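Wire shelf rack for mugs – worth it or not?
Home and Kitchen > Storage and Organising
Page 1 of 1

pebbledash_33
Posted Jan 8, 2021

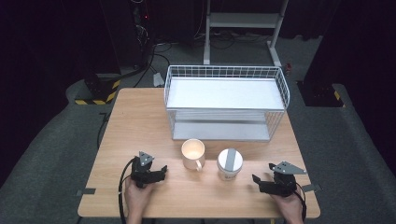

Two-tier wire rack, with one mug and one lidded cup.

I'm after opinions on these before I buy a second one. It's the white wire type with a flat shelf on top and another lower down. I want them for the tea and coffee corner, where we have far too many mugs and a growing pile of takeaway cups with lids that people bring in and leave.

The plan is mugs on top, cups and lids underneath. My worry is the lower shelf. Once the top is full I can't see how you get anything out from below without moving half of it. The rack also takes up most of the width of the table, so there's not much room either side for a kettle or a tray.

Has anyone used this kind for crockery for any length of time?

teatowel
We have two of the Pevell ones in a church hall kitchen and they're fine. Everyday mugs on the top, spare ones on the bottom. You only go to the bottom shelf when there's a big do on, so it doesn't matter that it's awkward.

Ours have a bit of a sag in the middle now but they've had a lot of use.

Norwell Lane
I'd say no for mugs. Wire is all right for tins and packets because they don't mind being knocked. Mugs chip. If you put them down on bare wire every day the foot ring gets grey marks on it that don't come off in the dishwasher.

Get a solid shelf riser instead. Dindier do a plain one, no mesh at the sides, and you can reach in from either end.

pebbledash_33
The top on mine is a flat panel so the marks shouldn't be a problem up there. Lower one I'd have to line with something. I've got an offcut of ribbed drawer liner that might do.

Norwell Lane
Fair enough about the top. I still wouldn't stack mugs on it two high, which is what people end up doing.

halfpint
Nothing wrong with two high if they're the straight-sided sort. It's the ones that taper that fall over. I've stacked mine for years and lost one, and that was the cat.

On the paper cups, why keep them? They're meant for one use and the lids never go back on properly after the first time. I'd clear the lot and you'd probably find you don't need a second rack.

pebbledash_33
They aren't mine to clear. Some of them are unused, somebody bought a sleeve of them and the lids came separately. But yes, I could be firmer about the used ones.

marrowfat
Measure your shelf gap before you do anything. I bought a Trornis rack without checking and the bottom shelf was too low for a tall cup with the lid on. Fine for mugs, no good for what I wanted. I ended up keeping the cups upside down in it with the lids in a tub next to them, and that has worked well – takes less space too.

Also turn the handles all the same way. Sounds fussy but it stops them catching on each other when you lift one out. We do ours to the right.

teatowel
Handles to the right is no help if you're left-handed.

marrowfat
Then do them to the left.

Andreadis_fan
I had one of the Andreadis racks and took it back. The feet were bare wire and it scratched the table top within a week. If yours is standing on wood, put felt pads on it now. I used the stick-on chair ones cut in half.

Norwell Lane
Felt gets soggy next to a kettle. Use the clear rubber dots.

Andreadis_fan
Mine was nowhere near a kettle but yes, rubber would be better in a kitchen.

halfpint
What's the weight limit on it? A full load of mugs is heavier than you'd think. One of ours is 875 grams with tea in it, though it is a silly mug.

pebbledash_33
No idea, the label went out with the box. I'll weigh a normal one tonight and work it out.

Going to try it for a while with one row of mugs on top, handles facing the same way, and the unused cups upside down on the bottom. Rubber dots ordered. I'll leave the second rack until April and see whether we still want it.

teatowel
If you do get another, don't put one on top of the other. We tried it and it wobbled every time somebody shut the fridge.

marrowfat
Do you know if the top panel lifts off yours? It doesn't on the Trornis and it's a pain to clean under.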